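Why Do Some Things Glow, Fade and Refuse to Hurry?
Pemus for Kids: Big Questions, Medium Answers
2026-04-16

Grown-ups are always telling you to wait. Wait for dinner. Wait for December. Wait until your sister is finished in the bathroom, which could take longer than the other two put together.

Radioactive atoms are also waiting, and they are much better at it than you are.

First, what is an atom doing in there?

Everything you can touch is made of atoms. In the middle of each atom is a tiny clump called the nucleus. Most nuclei are steady. The ones in your spoon will sit there all through breakfast and never give you a moment's trouble.

A few kinds of nucleus are wobbly. They have too much stuff packed in, or the wrong mix of it, and sooner or later they throw something out to settle down. What they throw out is called radiation. When a nucleus does this, we say it has decayed. (Your teeth can also decay. It's a different thing, and you should still brush them.)

So when does a wobbly atom decay? You can't know. You could stare at a single atom all afternoon and it might go now, or next week, or long after your great-grandchildren have stopped sending thank-you cards. It doesn't get tired. An old one is no more likely to go in the next minute than a new one. It has no birthday and it isn't counting down.

Half, and half again

Now for the strange part. One atom is a mystery, but a huge crowd of them is as regular as a school bus. More regular, in some towns.

Scientists measure the crowd with something called a half-life. That is the time it takes for half of the wobbly atoms to decay. Tritium, a radioactive kind of hydrogen, has a half-life of around 12 years. If you have a pile of tritium today and come back one half-life later, half of it is left. Come back after another half-life and you might expect it all to be gone. It isn't. Half of the half is left, which is a quarter. Then an eighth. Then a sixteenth. It is like sharing a cake with someone who only ever takes half of what is on the plate, and who thinks this is very polite.

You can try it with pennies. Shake a big handful in a cup and tip them onto the table. Every penny that lands heads up has "decayed," so take it away. Shake the rest and tip them out again. You will lose close to half each time, though you couldn't say which penny was going to go. You have now made a model of nuclear decay, and your parents have pennies under the couch.

Different atoms have very different half-lives. Some are over in less than a second. Uranium, the common kind, takes billions of years to get halfway. There are no prizes for either.

The clocks that wouldn't quit

About a hundred years ago, people discovered that radium could be mixed into paint to make it glow in the dark. They were delighted. They painted it on clocks and watches and airplane dials, and the people who did the painting often pointed their brushes with their lips. Many of these workers became very sick. It took far too long for the companies to listen to them, and the rules that protect workers today are partly thanks to their courage in speaking up.

Other people sold radium as if it were good for you. The Tedesco Museum of Home Science has a shelf of this kind of thing, including an empty bottle of Putomine, "the tonic with sunshine in it." The label says to take 2 spoonfuls before bed. Please don't take any spoonfuls of anything you find in a museum.

Tedesco also keeps 281 old glowing clocks, and most of them don't glow anymore. So the radium must be used up, right?

Nope. Radium's half-life is more than a thousand years, so nearly all of it is still there. What wore out was the other part of the paint, the part that turned the radiation into light. The clock looks as if it has gone to sleep, but the radium is wide awake. That's why you should leave an old glowing clock alone and tell an adult, even if it looks like the most boring clock in the attic.

What stops it?

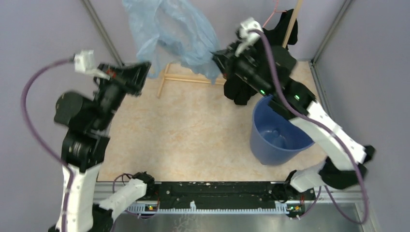

Radiation comes in several types, and they aren't equally good at getting through things. Alpha particles are big and slow, by atomic standards, and a sheet of paper will usually stop them. Beta particles can get through paper but can be stopped by a thin sheet of metal. Gamma rays are the pushy ones. Think about the crumpled blue plastic bag hanging between the two robot arms: it's see-through enough to let some light in, and a gamma ray would hardly notice it at all. To cut gamma rays down you need thick lead or concrete, or a lot of water. Alpha particles may sound like the feeble cousins, but they can do serious harm if the thing making them gets inside your body - which brings us back to the spoonfuls.

Where do you put something that won't hurry?

Waste with a short half-life can be locked up until it has mostly faded. Hospitals do this with some of their leftovers. It's a bit like leaving your brother's gym bag in the garage, except that it works.

Waste with a long half-life is harder. You need a place that will stay quiet for longer than there have been cities. One idea is to go deep, into rock or salt that hasn't done anything interesting in millions of years. At Kilora, the old salt tunnels are 861 feet down, and visitors can ride the elevator to see how still it is. There is no waste there, only salt, and a gift shop that also sells salt.

Then there's the sign. How do you write "keep out" for people so far in the future that they may not read any language we know? Experts have suggested scary faces, giant spikes and stories passed down through families. A skull might work, or it might make somebody think of pirates and start digging.

What would you put on the sign? Draw it, then show it to someone without telling them what it means and see what they guess.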